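So I finally started walking in the mornings again (May, new shoes, no excuses!) and Kirsten Poirier talked me into doing it without headphones.

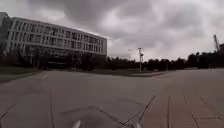 My knees complained for the first mile and then went quiet. I got to thinking about supper, mostly, and whether I still owe Darlene 100 flyers. Big gray sky, all those rows of windows, and me muttering about soup.

## Shoes

They rub at the heel. Gordon says thicker socks.

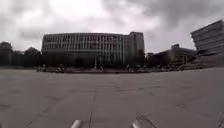
## Next up

Fletbridge loop with Mackenzie, if she's up by seven!

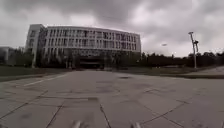
## Soup

Leek. Too salty.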